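Filtering demos before you train: quick how-to (Raltell pick-and-place set)

Notes from Thursday, cleaned up a bit. Assumes you've got the Akik tools installed already.
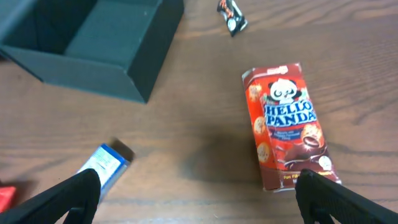
Wrist view, snack table. Hello Panda box, small blue and white carton, gray box at upper left.

1. Start with the raw set. Ours was 342 demos. Back it up first, the filter writes in place.

2. Score each demo with the Purkoseck script. It trains 2 small policies on different halves and checks how far they disagree, step by step. High disagreement = probably a messy demo.

3. Sort by score and watch the worst ones yourself. Dont skip this. Rare grasps score badly too and you want to keep those.

4. Drop the rest of the bad tail. We ended up with some 300.

5. Retrain from scratch, same settings, 5 seeds. One seed tells you nothing.

Result for us: fewer stalls right before the fingers close, about the same on everything else. Wrist camera only, havent tried it with an overhead view.

If scores all come out identical, check that the halves are acutally different. Birhane branch has the fix, main doesn't yet.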